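4.2 Bagging, clearing and the division of small tasks

The second group of interviews and observations concerned the packing room at Caden, where online orders for household goods are put together before they leave the building. The work here had been left out of the first round of automation. Conveyors and label printers were installed downstairs years earlier, but the tables in the packing room were still worked entirely by hand until May, when staff were asked to start recording their tasks with a hand-held gripper. The recordings are used to train the arm that the firm intends to place at the end of each table.

Staff use the gripper in place of their own fingers. They hold it by the handle, open and close it, and carry out the job they would otherwise do directly: taking a bag, opening it, moving a pot or a bowl to one side, clearing the table. A camera on the tool records each attempt. Eleven members of staff had used it by the time our visits ended, and all of them had kept up part of their normal packing work on the same days.

We asked each person which task had changed most when done through the gripper. The most frequent answer was handling thin plastic bags. Packers described opening a bag as something they had never thought of as a task at all. With bare hands it is done by rubbing two layers between thumb and finger, and it is usually done while looking at something else. With the gripper there is no rubbing and very little feeling, so the packer has to look for an edge and close on it. Several people said that they could no longer talk to a colleague while doing it. Figure 2 gives the view from the tool at this stage of the work.

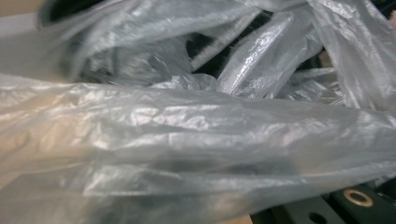 Figure 2. Thin translucent bag material at close range, seen from the hand-held gripper. Part of the gripper is visible at lower right.

At such a distance the layers are hard to tell apart, and the packers' own accounts match this. Hiwot Kahsay, who has worked at the tables longer than anyone else we spoke to, told us that she judged a bag by its sound and by how it pulled, and that neither was much use to her through the tool. She had started to shake the bag out first, which she would not have done by hand. Other packers picked up the same habit from her within a few shifts. It was later written into the instruction sheet as the standard way to begin, with no mention of where it had come from.

This matters for how the recording work is valued. Caden pays it at the ordinary packing rate. The supervisor, Gitau Sang, explained that the firm regarded it as packing with a different tool, and that a separate rate would have been difficult to defend to the people who stayed on orders all day. The packers saw it differently. In their view they were doing two jobs at once – getting the item where it had to go, and working out a way of doing so that could be copied. Pendo Mollel put it to us that she was writing the manual but was being paid to turn the pages.

Attempts that fail are a further source of disagreement. The software supplied by Hulletov asks the user to mark each recording as complete or not complete. In the first weeks the share marked complete was read out at the shift meeting, and one table reached 99 per cent. Two packers told us separately that they had simply deleted attempts in which the bag slipped. When the engineers asked for the failed attempts as well, the figure was dropped from the meeting, and the packers we spoke to afterwards were more willing to describe what had gone wrong and why. We take this as a sign that the earlier figure measured the meeting more than the work.

Clearing the table produced a different set of comments. It was thought easy, and newer staff were often given it to start with. The goods are rigid, they stay where they are put, and the jaws need only be lined up and closed. The difficulty reported was one of reach and angle. A person moving an object by hand turns the wrist without noticing; with the tool the whole forearm has to come round, and the elbow is lifted to keep the tips level with the table.
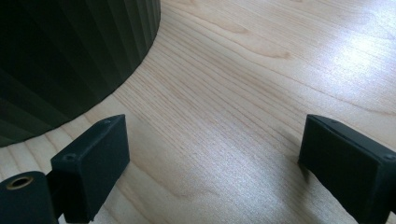 Three of the packers mentioned soreness in the shoulder by the end of a recording session, and one had asked to be moved back to orders for that reason. The response was to limit sessions to two hours and to lower one of the tables. Rin Shimada, who is responsible for the recording schedule, said that the time limit had helped but was often ignored late in the week when the target had not been met. We saw this happen on both of our longer visits. On neither occasion did anyone describe it as being told to stay on. The packers spoke of finishing off, in the same words they used for a late order.

The arm itself had not been installed when we finished our visits, so we cannot say how the work at the tables will be shared out once it is. What staff expected varied a good deal. Some thought that the arm would take the clearing and leave them the bags, and were content with that. Others pointed out that clearing is the part of the day when they can stand back, stretch and talk, and that a shift made up only of bags would be harder than the present one. This second point was not raised in any of the planning documents we were shown. We return to it in Section 5, where the packing room is compared with the returns desk at Clavel.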